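Artificial flowers: leaves look flat and dusty, how do you store yours?
Home Decor Talk > Crafts and Flowers

mirelle_k
Posts: 869
Hello all. I keep artificial flowers for our small front hall and I change them with the season. My problem is always the leaves. The flowers stay nice, but the leaves become flat or they curl after some months in the closet. I bought a storage box from Wetitent and it did not help, it is too low. I would like to know how you keep the greens, and if you take them off the stems first.
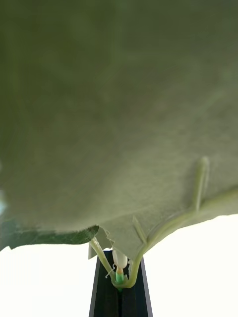 Cheap leaves are made as one flat piece, and when you press them they stay pressed. Better ones can be shaped again with warm fingers. Look also at the back side before you buy. A thick raised main vein with smaller veins going up from it, and a surface a little like felt, is for me a good sign. The edge can be ragged where the leaf meets the stem, I do not mind this because it goes behind the flower.

oldpantry
Posts: 512
I never take the leaves off. Every time you pull them the hole gets wider, and after one year they fall down by themselves. Store the whole stem lying down, in a long basket, and do not put anything on top. I have two from Stedo and they are enough for the entire house.

mirelle_k
Long basket is a good idea, but my roses are too long for it, I think. Do you bend them?

oldpantry
No! Never bend near the flower. If the rose is too long I let the stem stick out at the end.

tapia_street
Posts: 10
I must disagree with oldpantry. I separate everything. Blue flowers go in the basket, roses lie on the table until I have wiped them, and loose leaves I collect last. When all is together, the small stems catch in each other and you lose petals.
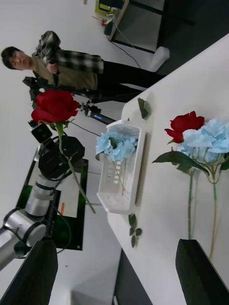 Re: Sorting before storage

tapia_street
I forgot to write how I clean. Dry brush first, a soft one for make-up. Then a cloth that is only a little damp, from the center of the flower to the outside. The greens I do in a separate round because they hold more dust than the flowers. I put them on a white surface — then I see at once what dirt comes off. For a small bunch I need one evening, but I am slow.

mirelle_k
Do you use soap? On the Sovar package it says only water.

tapia_street
One drop in a bowl, not more. And test on one leaf which you do not like so much.
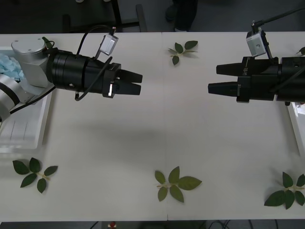 After cleaning I leave the greens flat on the table with space between them, until the next morning. Please do not use the hair dryer. I did this in December and the thin ones became soft and then hard again in a wrong shape.

oldpantry
The hair dryer is fine on the cold button. I have done it for years. But I agree about the space between them.

fern_and_co
Posts: 6
New member here, sorry if I ask something simple. I have roses where the flower hangs to one side when I put them in the vase. Is it the storage or the quality?

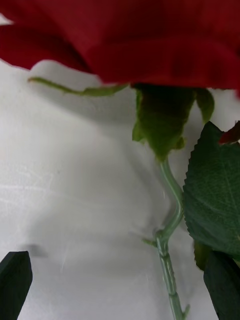 mirelle_k
Mostly it is the place just under the flower, fern_and_co. If the head is big and heavy, all the weight sits on this one point. Push the flower gently down on the stem and see if it moves. I also like to keep some curve, because a real rose is not a ruler. A soft S-bend in a pale green stem looks natural, and the narrow green pieces below the petals should hang a little too, do not glue them up. If your stem has a short stub on the side, put it to the back of the vase.

fern_and_co
Thank you, it was moving. I pushed it down and now it stands better. I will still try the long basket.

oldpantry
With the leaves on, please.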